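Visit report: the card handling cell at Nevotard, Corkthorpe

Site visit, 15 June 2025. Filed under Workshop Visits.

Nevotard occupies two units on the Prestusgate estate at the edge of Corkthorpe. The visit covered one station only, the card bench, which is used to work out how flat stock should be picked up and stood in a holder before the same job goes to the fixed cell next door. The interest for us was in the gripper fingers and their upkeep, so most of what follows is about those. 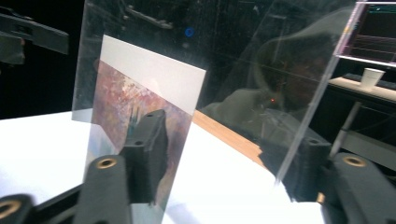
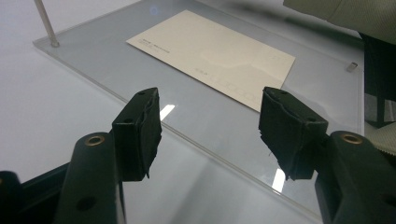

Card bench, Nevotard: a painted card upright behind clear acrylic, and a cream card lying flat on the acrylic plate, both taken from the hand-held gripper.

Layout

The bench has a white top and is kept as plain as possible. Work is done with a hand-held gripper that has the same finger geometry as the fixed cell. An operator performs the movement by hand, the recording is checked, and the useful passes are carried over to the arm. The fixed cell was under guard and running during our visit, so we saw it through the window only.

Clear acrylic was chosen over aluminium after a trial last December. The staff wanted to see the underside of a card during a pick and accepted the drawbacks, of which there are two. It scratches, and it reflects. The upright panel we saw was well scratched and showed a good deal of the room, including the person standing at the bench. Nevotard replaces a panel when the marks begin to upset the recordings, and judges this by eye. I asked whether there was a written limit. There is not.

The standard set is 60 cards, a mixture of picture cards and plain ones. Anything with a bent corner is taken out at the end of the shift and kept in a separate box, as bent cards are easier to pick and give a flattering result.

Fingers

The fingers are black plastic, printed on site, with brass inserts set into the holes. The inserts are put in with a soldering iron and a guide block. The first version had screws straight into the plastic, and the threads failed after a few changes of finger. Since the inserts were adopted the fingers have been scrapped for cracking or for worn faces, but not for stripped threads.

Each finger carries a pad block at the tip with a soft dark covering. This covering is the part that wears. The pair on the gripper at the bench had ragged, frayed edges, with a strip hanging down the inner side of the left pad. Asked about this, the technician on duty said that fraying at the edge is tolerated as long as the gripping face is sound. A card is thin and takes very little force, and the edge of the covering catches on the plate each time the fingers go in low.

The log sheet gives a target of 1000 cycles for a set of coverings. In practice they come off at 700 or so, and the shortest life recorded was 83, on a batch where the adhesive had been applied to a dusty block. The cleaning step was added to the sheet after that.

Changing a pad

We were shown the procedure on a spare finger. It takes a few minutes.

Remove the screw from the top of the pad block and slide the block off the arm. Peel off the old covering and scrape the block back to bare plastic. Wipe with alcohol and leave to dry. Cut the new piece slightly oversize, press it on, and trim flush with a new blade. Leave under a weight until the next break. Refit the block and nip up the screw by hand, no further. Close the fingers on a strip of paper and check that it drags evenly from top to bottom of the pad.

The paper test is the one people skip. A pad that is a little out of square will still hold a thick card but lets a thin one swing, and the fault is then looked for in the wrong place.

Both pads are changed together. One new pad against one old one shifts the centre of the grip, and the card arrives at the holder off line.

Picking from the flat

This is the harder half of the job. A card lying flat on a smooth plate gives the fingers nothing to get under. Nevotard approaches with the fingers wide apart, comes down across the short side of the card, and closes slowly so that the card bows up in the middle. The grip is completed on the bow. Closing too fast makes the card slide, and a heavy envelope will not bow at all. Envelopes are at present left out of the trials on the fixed cell.

Static was the other complaint. In dry weather cards cling to the acrylic, and the plate is wiped with an anti-static cloth at the start of each session. There is some talk of a textured sheet from Lai, the firm that supplies their panels, but no sample had arrived.

Points to take back

Brass inserts on our own fingers, at the next reprint. Paper drag test to be added to the weekly sheet. Log the life of each set of coverings, which we do not do at present.

Nevotard will send the drawing of the guide block. Parking at Prestusgate is limited, and the second gate is locked at four.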